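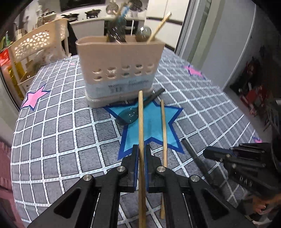

I finally made it to the Dunemska student open day in August 2022, after missing it the last 2 times because of work. If you haven't heard of it, it's the day when the Dunemska robotics club lets anybody with a spare afternoon come and see what the students are building for their end of summer project. I went mostly for the Chien team, whose build notes I've been reading for months (yes, I am that person). Their whole project is about getting a robot to tidy up after dinner, and they start with grippers you hold in your own hand. One black gripper pinching a wooden chopstick, a second one next to it with a long black chopstick, a beige holder waiting behind them on a tablecloth covered in stars – I was grinning before I'd even put my bag down.

The idea is simple enough that I could explain it to my mom on the phone that night. A person does the chore with the grippers, the camera records it, and later the students use the recordings to teach an arm to do the same thing. They call one full round of tidying a run, and their goal for the summer was 2000 runs. When I asked how it was going I got a lot of laughing and one long groan, so I didn't push for a number!

Visitors got to have a go too. I had ten minutes and I'd love to say I was a natural, but chopsticks are mean. They roll, they're skinny, and if you pinch one too close to the end it swings around and points at you. Spoons were much kinder to me. The trick, one of the students said, is to stop thinking about your fingers and watch the tips of the gripper. Easy for her to say – she'd been at it since June, and I was sweating through my shirt. 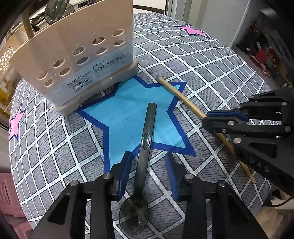

After that I got a bit braver and tried using both hands, one gripper in each. My left hand just sort of hovered there doing nothing while my right did all the work. Apparently that happens to everyone at first, and they have a practice sheet for it with 10 little drills. I asked for a copy and they gave me one, and it's on my fridge now.

The other thing I loved was the project log. Every run gets a line with who did it and what went wrong, and the "what went wrong" column is the best reading I've had all year. "Spoon went in upside down." "Sneezed." "Picked up two, pretended it was one." They keep the bad runs as well, in a separate folder called Mondholm (it's an old club joke and I never got the full story).

They also try to make a different mess every time. I wanted to line everything up nicely for my last turn and got told off, very politely, because a real dinner table never looks like that. So I made a proper heap with spoons and chopsticks going every which way, and felt quite proud of it.
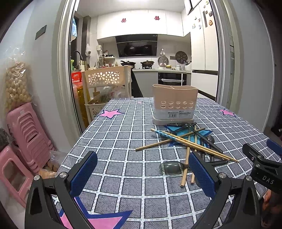 If you want to go

Entry is free but you do need to sign up ahead, and there were only 55 places this year. Follow the club's newsletter if you want a shot at the next one, and get there early, because the line for the grippers gets long after lunch. Wear something with short sleeves. Bring a snack too, the vending machine ate my dollar. I've already asked them to put me down for next August.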